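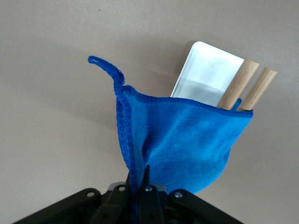 Paño de microfibra azul con ribete trenzado y trabilla para colgar

Paños de microfibra Wosik, pack de 10

Os cuento por qué los tengo en la tienda. Llevo años restaurando bicicletas viejas en el garaje y he gastado de todo: camisetas rotas, papel de cocina, esas bayetas amarillas que sueltan pelusa hasta en los radios... Los Wosik me los recomendó Niall MacKinnon, que me pinta los cuadros, y desde entonces no he vuelto al papel (bueno, para la cadena sí, que la grasa negra no sale ni rezando).

¿Para qué los uso yo? Para quitar el polvo antes de encerar, para repasar los cromados y para los cristales de casa, que también caen. En el coche van de maravilla con el salpicadero. Para las pantallas prefiero el paño fino de Jasteo, que lo tenéis en la misma sección.

La trabilla parece una tontería, pero a mí me encanta: los cuelgo de un gancho al lado del banco y se secan solos sin andar por el suelo recogiendo virutas.

Lavado: a máquina, con agua templada y poco detergente. Suavizante NUNCA, que luego solo arrastran el agua de un lado a otro. Los primeros 2 lavados hacedlos aparte, por si destiñen. Y nada de meterlos con toallas de algodón, que se llenan de pelusa.

Duran bastante. Los míos más viejos tienen unos 5 años y ahora están degradados a limpiar llantas, pero ahí siguen, ¡tan contentos!

Referencia: 638
Contenido: 10 paños
Color: azul
Marca: Wosik

Envío: los mando yo mismo en sobre acolchado. Si pedís también la cera Plolden, va todo junto en caja y pagáis un solo porte.

¿Dudas? Escribidme por el formulario y os contesto en cuanto me lave las manos.

Evander Buchanan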